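Visit report: Hultia board mill and converting works

Date of visit: June 25, 2021

The Hultia site makes corrugated board from recovered paper and converts it into transit cases on the same premises. I went at the invitation of the production office, mainly to see how moisture is controlled between the paper store and the finished sheet. Warp has been a recurring complaint with the cases we buy through Wirkier, and their view was that the cause lay further up the chain. The tour was led by Thu Nông, who runs process control on the wet end and the corrugator.

Recovered paper arrives baled and is kept under a roof but with open sides. Bales are sampled with a core drill on arrival, and the load is graded down if the core is wetter than the contract allows. The pulper runs at low consistency and is emptied through a screen plate, after which the stock goes through two stages of cleaning. Sand and staples come out in the first, plastics and wax in the second. Rejects are pressed and sent off site. The press was down for a bearing change, so I saw only the skip.

The paper machine makes fluting and a light liner. Trim width is 423 cm. The forming section was rebuilt in September of the previous year, and the old foils are still stacked along the wall by the vacuum pumps. Cross-direction moisture is measured by a scanning head after the last dryer group and corrected by a steam box before the press. Thu Nông showed me the profile from the night shift. It was flat apart from a band near the drive side, which she put down to a worn felt. The felt was due to be changed at the next shut, and reels made in the meantime were being marked and kept for inner layers.

Reels are conditioned before use, and this was the part I had come for. The reel store is closed on all sides and held at a steady humidity, but the doors to the corrugator hall are wide and stay open for long periods during a reel change. A logger placed inside the doors had recorded a drop each time. The works has ordered a fast roller door. Until it is fitted, the outer wraps of each reel are stripped and repulped, at some cost in yield.

On the corrugator, the single facer uses a starch adhesive made up on site from a dry blend supplied by Akbari. Viscosity is checked with a flow cup at the start of each batch and again after it has stood. Gel point is checked less often than I would have expected – once a shift, by hand. The glue gap is set from a table according to flute and paper grade, and the operators are allowed to adjust it within limits. I asked whether the adjustments were logged. They are, but on paper, and nobody had yet compared them with the warp records. Thu Nông agreed that this would be worth doing.

Preheater wrap is the main means of correcting warp on the line. If the sheet turns up at the edges, more heat is put into the wetter liner. The operators do this by eye at the stacker, and they are quick at it. The drawback is that a sheet can leave the stacker flat and move later, as the two liners come to the same moisture content. A sample stack of 34 sheets is therefore held back from long runs and measured the following day with a straight edge and a wedge gauge. 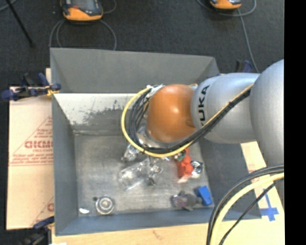
Test results for the two grades we buy were laid out in the laboratory. Edge crush was within limits on every sample. Burst strength was given for both at 1000 kPa, which is comfortable for our loads. Box compression had been run on cases taken from an order of 649, and the scatter was wider than the edge crush figures would suggest. The laboratory suspects the creasing wheels on the older case maker. We looked at several creases under a bench magnifier, and the inner liner had started to split on two of them.

The conditioning cabinet in the laboratory is a Welero unit and had been calibrated that spring. Samples are left in it overnight before testing. Samples for the quick check on the shop floor are not conditioned at all, so the two sets of figures should not be compared directly – our own goods-in sheet does exactly that at present and needs altering.

Points agreed before I left: Hultia will send the next-day warp readings with each delivery of the heavier grade, Wirkier will store our pallets wrapped and off the floor, and I will return six cases from the last rejected batch so that the creases can be sectioned. The roller door has no firm fitting date. A second visit will be arranged once it is in use.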